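Lotato: match discipline records from an amateur soccer league

README, version 3
Last touched 22 Feb 2024 by Harriet Holloway

What you have downloaded

Lotato is a set of tables covering cards, dismissals and referee remarks from 136 matches in the Rungrueang Cup, an eleven-a-side amateur competition with strong opinions about offside. It was put together by Nivaldo Pacheco, who refereed in it for years and kept his match sheets, and by me, who played in it for one season and appear in the data four times. My rows have not been edited. I checked with Nivaldo whether they could be, and he said no before I had finished the question.

The name comes from a goalkeeper's nickname. He has asked for no further detail to be given.

Files

matches.csv has one row per match: home side, away side, final score, referee initials, pitch, kickoff time. Kickoff time is the scheduled one. The real one was later.

cards.csv has one row per card, linked to the match by match_id. Columns are minute, half, player_code, color, offense, second_yellow and bench. The bench column is true when the card went to someone who was not playing at the time, and it is true more often than you would hope.

remarks.csv holds what the referee wrote in the free text box at the bottom of the sheet. There are 116 of these. Most are one sentence long. The longest is a page and a half, concerns a throw-in, and changes pen twice.

codes.txt explains the offense codes. Please read it before you write to us about code 17.

About code 17

The league's printed sheet has sixteen offenses on it. Referees met things the sheet did not cover, wrote them in by hand, and over time these were all filed under 17. It therefore includes sitting on the ball, refusing to give the ball back, leaving the field to move a car, and coming back on to the field in the car. If you are training a classifier, drop it. If you are writing a social history, start there.

How the data was collected

Match sheets were filled out in pencil or pen at the side of the field, then handed to the league secretary, then put in a box. Nivaldo kept carbon copies of his own and borrowed the rest. Emmett Marchetti and I typed them up over one long September, each of us doing the full set separately so we could compare. Where we disagreed, we went back to the paper. Where the paper disagreed with itself, the row carries a flag called unclear, and we have left it at that.

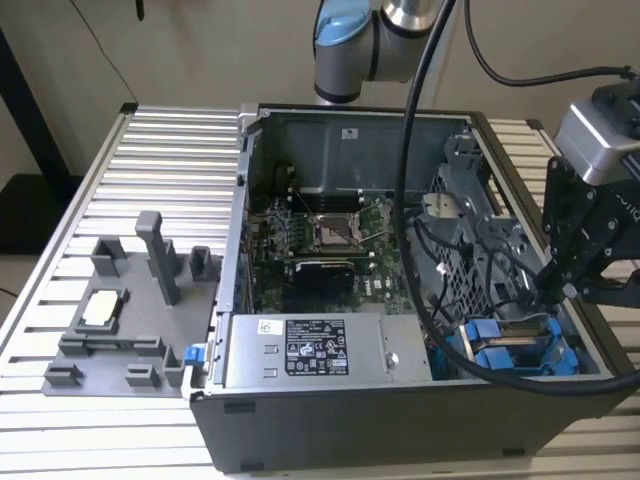

Minutes were the worst part. Some referees write 67, some write 22 and tick the box for second half, and one writes how long is left. We converted everything to minutes since the start of that half, so a card at 22 in half 2 is what television would call the 67th. Stoppage time is written as 45 plus whatever the referee put, added together, which is why you will find a card in minute 58 of a first half. There was a dog.

Player codes are random and stay the same for a player across the whole set, including when he changed teams, and in one case when he changed teams at halftime. Names in the remarks were replaced by the matching code. Names of referees were cut to initials. Insults were left as written, apart from those that would identify somebody's mother.

Known problems

Two yellows and a straight red are different things in the laws of the game and the same thing on some of these sheets. If second_yellow is blank, we could not tell. Blank does not mean false. Version 1 treated it as false, and Jouko Lehtinen found this out after he had drawn a very nice chart.

One match has twelve players on a side for the whole of the second half. The referee did not notice, the opponents did not notice, and the team in question lost 5-1. It stays in.

The away side gets more cards than the home side. Before you write a paper on home advantage and crowd pressure, please note that there was no crowd. A likelier cause is that the home side usually supplied the linesman.

Card color is missing in nine rows where the sheet only says "carded."

Three pitches share the name Park. We have called them Park A, Park B and Park C, in the order we learned they were not the same place.

What it is good for

Teaching people to join tables and handle blanks. Looking at how referees describe dissent when they are cold and tired. Comparing the typed minute with the written remark, which often tells a longer story. Emmett uses it in an evening class and reports that the students stop looking at their phones when they get to remarks.csv.

What it is not good for

Predicting anything in the professional game, or in this league either. Ranking referees, since the strict ones were given the difficult fixtures. Settling an argument about a particular match. Cirilo Medrano has asked us to add that the red card in match 88 was a case of mistaken identity. We have added it. The row has not changed.

License and thanks

Use it for whatever you like, and say where you got it. Please do not try to work out who the players are. If you played in the league you will manage it in five minutes, and we would ask you to keep it to yourself, as the rest of us have had to.

Scanned sheets are not included. Requests for them go to Nivaldo, who will want to know why, and will then tell you about the throw-in.

Changes

Version 3: second_yellow blanks restored, Park C separated from Park A, one duplicate match removed.

Version 2: remarks added. Spelling kept as found.

Version 1: withdrawn, see Jouko's chart.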